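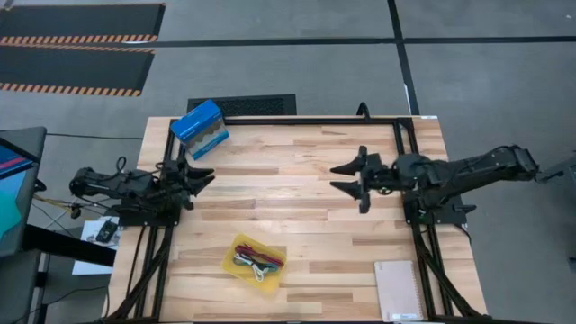
A feira de trocas de Flolstead mudou de casa, e eu fui lá ver

22 de abril de 2018

Quem acompanha estas notícias sabe que ando há meses a falar da feira de trocas de sementes e mudas de Flolstead. Pois bem, a feira saiu finalmente do pátio da escola velha e passou para o antigo armazém da Verbeke, ao fundo da rua do canal. Fui lá no dia da abertura, com duas caixas de tomateiros no banco de trás e uma dor nas costas que ainda não me largou (carregar terra aos sacos tem destas coisas).

Cheguei cedo e já havia fila! O portão abria às 9 e eu, que me achava muito esperta, encontrei a rua cheia de gente com vasos ao colo, carrinhos de mão, um carrinho de bebé cheio de morangueiros e até um senhor com uma laranjeira inteira às costas. Lá dentro montaram 60 bancas, quando no pátio da escola cabiam 25, e bem apertadas. Nota-se logo a diferença. Dá para passar com um vaso grande sem derrubar as ervas aromáticas do vizinho, coisa que me aconteceu duas vezes no ano passado e pela qual ainda peço desculpa.

As regras continuam iguais. Não se vende nada, só se troca, e quem chega de mãos a abanar pode levar um saquinho de sementes da mesa comum, com a promessa de devolver outro na próxima edição. A única novidade é que agora cada saquinho tem de trazer o nome da planta e o ano da colheita. Eu aplaudo. Em janeiro semeei uma coisa que me deram como alface e saiu-me acelga, e boa acelga, mas eu queria era alface.

O que mais me interessou foi a zona das leguminosas, que antes ficava escondida atrás dos baloiços e agora tem um corredor só para ela. Havia feijão de trepar de todas as cores, favas miúdas, ervilha-torta e um grão-de-bico escuro que eu nunca tinha visto e que trouxe de Fondow uma família inteira, avó incluída. Troquei três tomateiros por um punhado desse grão e ainda ganhei a receita de uma sopa, dita de memória e sem quantidades nenhumas – "deita até parecer bem" foi o mais preciso que consegui apontar.

Falando em Fondow, este ano veio muita gente de lá. A camioneta que liga as duas terras passou a parar mesmo em frente ao armazém e isso ajudou imenso, sobretudo quem não conduz. De Flenness também vieram alguns produtores, com fruteiras enxertadas. As macieiras desapareceram num instante. Quando lá passei, já só restavam duas ameixeiras e um marmeleiro torto, que acabou por vir comigo. Não preciso de um marmeleiro, não tenho sítio para ele, e já lhe ando a procurar um canto junto ao muro.

Nem tudo correu sobre rodas, claro. O armazém tem pouca luz natural do lado norte e as bancas das flores ficaram ali um bocado tristes. Ouvi várias queixas, todas com razão. Também faltou água: há 2 torneiras para aquela gente toda, uma delas a pingar, e a meio da manhã formou-se uma segunda fila só para encher regadores. A organização já disse que na próxima edição vai pôr depósitos junto à entrada e trocar as flores de lugar com as ferramentas usadas, que não se importam nada com a sombra.

E por falar em ferramentas, essa banca cresceu muito. Sachos, tesouras de poda, um semeador manual pesadíssimo, regadores de zinco amolgados. Ao lado, faziam-se pequenas reparações e afiavam-se lâminas em troca de plantas, e eu deixei a minha tesoura, que já nem cortava salsa. Custou-me um vaso de hortelã. Saiu de lá a cortar que era uma maravilha, e eu passei a tarde seguinte a podar coisas que, se calhar, não precisavam de ser podadas.

Houve também uma conversa sobre como guardar sementes em casa, ao fundo do armazém, com bancos corridos e café de termo. Fiquei a pensar nos meus frascos em cima do frigorífico, um sítio que afinal é péssimo, por causa do calor. Recomendaram um armário fresco, seco e escuro, frascos bem fechados e um pouco de arroz seco lá dentro para puxar a humidade. Disseram ainda para fazer um teste antes de semear: dez sementes num papel húmido, uns dias de paciência, e vê-se quantas pegam. Já tenho três papéis destes espalhados pela cozinha e cá em casa há quem não ache graça.

Para os mais pequenos, a atividade era encher vasinhos de papel de jornal com terra e uma semente de girassol. Vi crianças sujas até às orelhas e felicíssimas, e vi também uns quantos adultos a fazer vasinhos com muito mais concentração do que elas. Eu fiz quatro.

Agora o que interessa a quem não pôde ir. A feira vai passar a ter duas edições por ano, uma na primavera e outra no outono, sempre no armazém da Verbeke. A do outono será mais virada para alhos, favas, cebolas de plantar e árvores de raiz nua, e a data ainda está por marcar. A inscrição para ter banca continua gratuita e faz-se na biblioteca de Flolstead, no balcão da entrada. Quem só quer aparecer com umas sementes no bolso não precisa de se inscrever em lado nenhum.

Fica só um pedido da organização, que passo com gosto: guardem os saquinhos, os frascos pequenos e os vasos de plástico que tiverem lá por casa. Podem deixá-los na caixa grande ao lado do portão do armazém, lavados, por favor – parece que no ano passado apareceu lá um frasco ainda com pickles.

Se alguém de Flenness estiver a ler isto e ainda tiver uma macieira das temporãs para trocar, eu tenho tomateiro-cereja, manjericão e um excesso embaraçoso de acelga. Deixem recado na biblioteca.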